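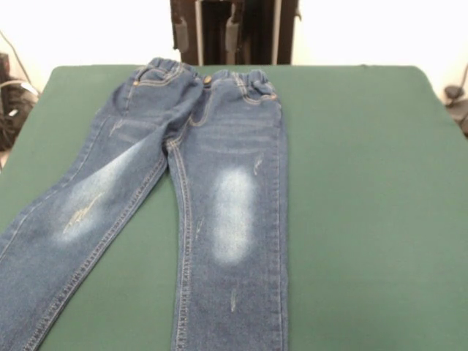 ## 4. Grasp selection on elasticated garments

Trousers are rarely cooperative, and children's jeans less so. The Vandeven planner treats a garment as a flat polygon and proposes grasps along its outline, a view of the world that an elastic waistband does not share.
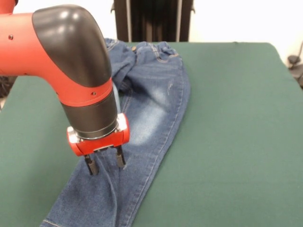

We therefore split planning into 2 stages. Orozco, our perception module, labels the waistband, legs and hems; the planner then ranks 1000 sampled grasps by clearance and expected fold error. Early versions were very fond of faded knees, which they took for holes. Retraining on distressed denim cured this, at some cost to our dignity.

**Figure 4.** Waistband grasp beside the front button, both fingers closed on the fabric.

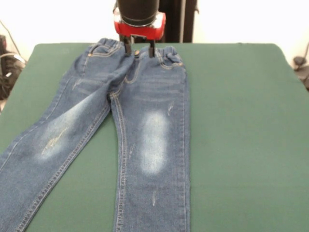

### 4.1 State estimation after folding

Once the legs overlap, the outline says little about what lies underneath. Itelar keeps a layer map and updates it after each release – slowly, and with more confidence than it has earned. The overhead view supplies depth as well as colour, though depth is noisy along the table edges and we mask those before fitting.
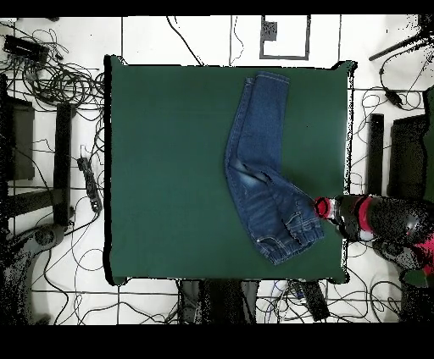
### 4.2 Failure recovery

If the fitted outline disagrees with the layer map, the arm withdraws and perception runs again. After 2 disagreements the controller stops and asks for help.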